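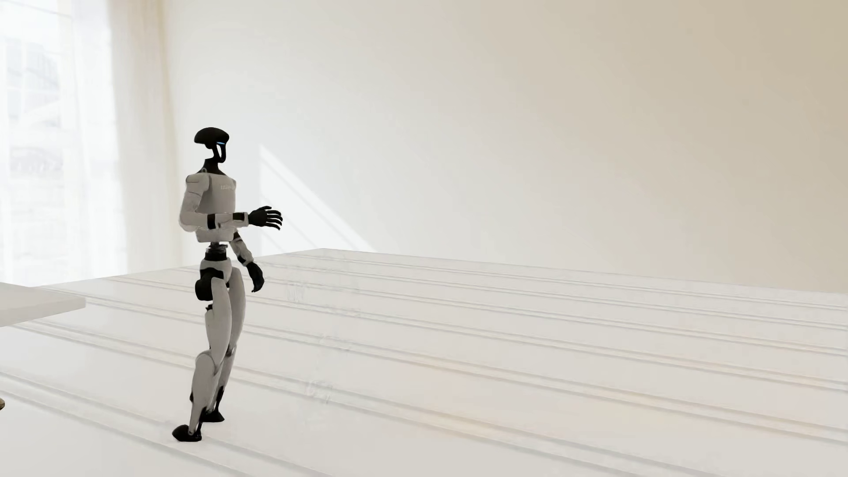 To: Members, Bidley Walking and Travel Association
From: Hina Siddiqui, Travel Office
Subject: Re: Prileck week in May, luggage and deposit

Dear members,

A number of you have written with questions similar to the one quoted below, and it seems best to reply to the whole list. Please read this message together with the booking terms sent out last month. Where the two differ, the terms below apply.

On Prileck week in May, a member wrote:

> Could the office please clarify three points before I send my form back? The notice says that luggage is moved for us between Prileck and Brastton, but the price list shows luggage transfer as an extra. Which is correct? Also, my sister would like to join us for the second half only. Is she required to pay the full price? Last year she was told that she was, and she stayed home.
>
> Finally, I would be grateful to know whether the hotel in Brastton is the same one as before. The rooms over the courtyard were very noisy, and two of us moved to the annex at our own expense. If it is the same hotel, I should like to ask for the annex from the start.
>
> I do not mind which flight we are on, provided that it is not the early one.

Luggage

The notice is correct. Transfer of one suitcase per person between Prileck and Brastton is included in the price. The line in the price list refers to a second suitcase, and should have said so. Suitcases must be in the hotel lobby at Prileck by 8:00 a.m. on the morning of the transfer. The driver has other stops along the valley and will not wait. Members who miss the pickup may take their luggage on the noon bus, which has limited space under the seats.

Please put a label on the outside of each suitcase with your name and the name of the hotel in Brastton. Last year several labels carried home addresses only, and one suitcase spent a night at the depot.

Joining for part of the week

Members and their guests may join for the Brastton half only. The price in that case is the half-week rate shown on page 2 of the booking form, plus the transfer from the station if it is needed. The rule that applied last year came from the hotel then in use and no longer stands. The office regrets that it was not possible to offer more flexibility at the time.

Guests who are not members of the Association must complete the guest form and be signed in by a member. They are covered by our group booking for rooms and meals. They are not covered by our group travel insurance and must arrange their own.

Hotel in Brastton

We will be staying at the Jadoon, on the upper side of the market square. The previous hotel is not being used. The Jadoon has no annex. Its rooms face either the square or the orchard, and the orchard side is quieter. Requests for that side should be written in the box marked "Other" on the form. They will be met in the order in which forms arrive, and the office cannot promise a particular room.

Members should be aware that the elevator at the Jadoon serves only the main building as far as the third floor. Anyone who has difficulty with stairs should tell us now, so that a lower room can be set aside. This information is passed to the hotel and to no one else.

Flights

All members traveling with the group will be on the afternoon departure. Those who prefer to make their own way should mark the form accordingly, and the fare will be taken off the final invoice. We cannot arrange airport transfers for independent travelers, but the local train runs to Prileck until late in the evening.

The day walks

The walking program has not changed, except that the ridge walk now starts from the upper parking area. This shortens the climb. The highest point on the route is just under 3,000 feet, and the path stays above 2,000 feet for most of the day. There is no café on the ridge. Packed lunches can be ordered from the hotel the evening before, and are paid for locally.

The monastery garden is closed for repairs this spring. In its place we have arranged a visit to the paper mill at Brastton, which has a small museum and a shop. The walk back along the river is level and may be cut short at the footbridge.

Deposits and places

The group is limited to 30 people. Places are held only when both the form and the deposit have been received. A form without a deposit will be kept on file, but does not hold a place. Deposits can be returned in full until the final invoice is sent. After that date, the cancellation table on the back of the form applies, and members are advised to check what their own insurance will pay.

Members who have already sent a form and wish to change it in view of the above may do so by replying to me directly. There is no need to fill out a second form. Please do not reply to the whole list with personal or medical details.

A revised price list, with the luggage line corrected, will be sent with the next newsletter.

Yours sincerely,

Hina Siddiqui
Travel Office
Bidley Walking and Travel Association

You are receiving this message as a subscriber to the members' travel list. To leave the list, write to the Travel Office with the word "remove" in the subject line.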